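4. Laying out the table for a light breakfast

This section covers the arrangement of food, dishes and tools on the work surface before any item is plated. It assumes that the tabletop has been unpacked and leveled as set out in Section 2 and that the dishes have been washed once by hand as set out in Section 3. The layout applies to the Sallwood table and to any flat surface of similar depth. Names of positions (left, right, near, far) are given from the side where the server stands.

4.1 Before you start

Wipe the tabletop with a damp cloth and dry it. Do not use scouring powder or vinegar on the brown finish. Standing water will leave a ring if it is not removed within a few minutes.

Check that you have the following:

Cutting board, rectangular, wooden
Serving tray, rectangular
Round plate
Bowl for dry food
Bowl for ice, with scoop
Mug rack
Bread, sliced
Oranges or other firm fruit
Kitchen knife (Vullell paring knife or equal)

CAUTION: Knives are to be kept in the sheath until step 4 of Section 4.3. Return the knife to the sheath as soon as the fruit is cut.

4.2 Placing the dishes

1. Set the serving tray in the center of the table with its long sides parallel to the front edge. Leave a hand's width clear on all sides.

2. Set the round plate beyond the tray. The plate may sit close to the tray but must not rest on its rim.

3. Set the cutting board to the left of the tray. Place the smooth face up. If the board rocks, put a folded cloth under it.

4. Set the bowl for dry food to the right of the tray, on the same level.

5. Set the ice bowl in the far right corner. Keep it empty until step 6 of Section 4.3.

6. Stand the mug rack in the near right corner. Turn it so that no peg points directly at the server.

Note: Trays with a printed design can be turned either way. Where guests will be seated across the table from the server, turn the tray so that the print reads correctly from their side.

Note: The Mugo rack has a weighted base. Other racks may tip when mugs are hung on one side only. Hang the first 2 mugs on opposite pegs.

4.3 Adding the food

1. Place 2 slices of bread on the round plate. Lay one slice flat and let it overlap the other. Do not stack the slices squarely if they have been toasted; trapped steam will soften the crust.

2. Rinse the fruit and dry it.

3. Place the fruit on the cutting board with the stem end facing away from you.

4. Cut the fruit crosswise into rounds. Cut away from the hand that holds the fruit. Discard the end pieces.

5. Leave the cut rounds on the board until the tray is ready to be filled. Keep them in a single layer. Wipe up juice before it reaches the tabletop.

6. Fill the ice bowl last. Use no more than 625 g of ice. Leave the scoop in the bowl with the handle pointing away from the tray.

CAUTION: Do not pick up ice with a glass or mug. Chipped glass cannot be seen among clear cubes. If anything breaks over the bowl, discard all of the ice and wash the bowl before refilling it.

Note: Ice should not stand at room temperature for longer than about 6 minutes before the first drink is poured. In warm rooms, chill the empty bowl in advance.

4.4 Checking the layout

Compare the table with Figure 4-1 before moving any food to the tray. Small differences in spacing are acceptable. The colors of the dishes have no effect on the layout.
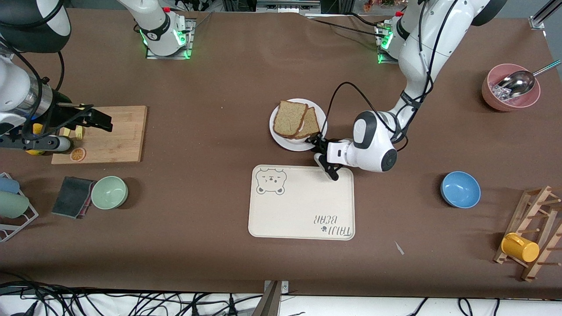 Figure 4-1. Food and dishes around the serving tray: bread on the round plate, orange slice on the cutting board, ice and scoop in the pink bowl.

If the plate or a bowl has to be moved, lift it. Sliding a dish across the tabletop can scratch the finish.

4.5 Filling the tray

1. Move the bread first, then the fruit. Keep a gap between them so that the bread stays dry.

2. Put hot drinks on the tray only after it has reached the person being served. The Vava carrying handles, sold separately, do not change this requirement.

3. Lift the tray with both hands at the middle of the short sides.

4.6 Clearing

Empty the ice bowl into the sink and dry the scoop. Scrape the cutting board, wash it on both faces and stand it on edge to dry. Do not soak the board or put it in a dishwasher. Oil the board as described in Section 6 when the surface looks pale or feels rough.

Section revised Sep 8, 2025. Text: Jussara Nogueira. The storage of mugs and the replacement of rack pegs are covered in Section 5.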